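Binell bench conveyor, green belt

A flat belt conveyor for moving small parts past a sorting or packing position. The belt is dark green with a matte face, and it runs on a silver aluminium frame. The front rail is the thicker of the two and has grooves along its side. The back rail is thinner.

Belt width: 500 mm
Load limit: 38 kg, spread evenly
Price: £1,318 excluding VAT
Delivery: 3 weeks

Supplied with aluminium support legs. Bins are not included. 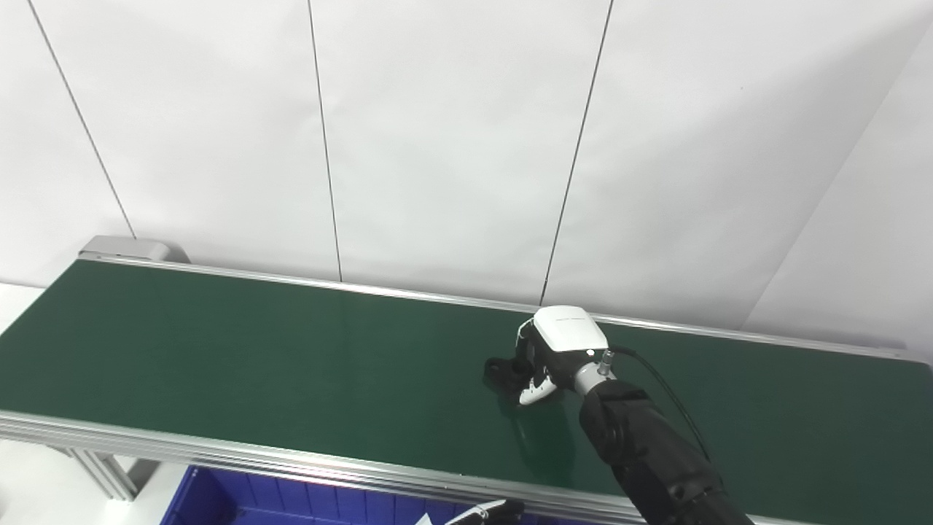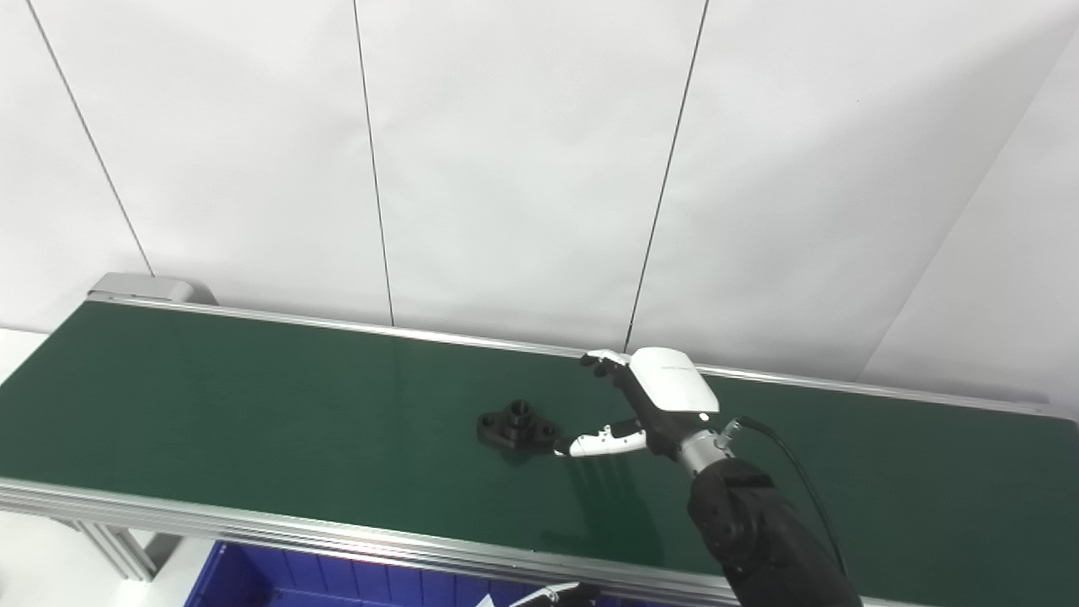

Green belt, silver rails, grey end housing at the left.

Helju Paju writes that the belt marked slightly in the first month at Rasville, where they run flanged fittings on it all day, but a damp cloth took the marks off. She would have liked the leg bolts to come with a spare set, and asks whether the Primora side guides will fit the front rail.

They will, using the short brackets. Spare leg bolts can be added to any order. Please state the frame length when ordering replacement belts.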